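Velura teleoperation pilot – progress report, September
To: Bheki Mofokeng
From: Pravesh Makhubela

We have 421 recorded demonstrations in the simulator, all made by remote control. The plan called for more, and I would still rather stop here and look at what we have.

My doubts from last time stand. Four operators drove the arm, and their habits differ so much that the policy seems to average them. One approaches slowly from above, another swings in from the side. Getero's vendor claims up to 8 hours of practice fixes this. We gave everyone six and I saw little change.

Grasping egg-shaped parts is still the weak spot. A good-looking replay tells us very little about the real cell at Dultovby, and I would ask you not to quote simulator results to Medve yet.

Next: re-record the worst operator's share, then test on hardware before any more money goes into demonstrations.

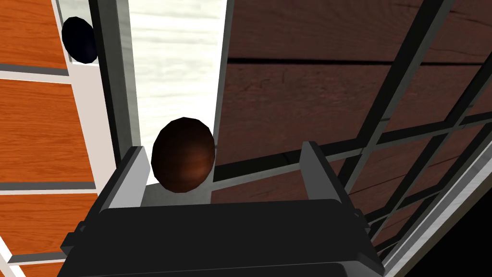 Can we drop remote control and guide the arm by hand instead?
Only on the real arm – the simulator gives the operator nothing to hold.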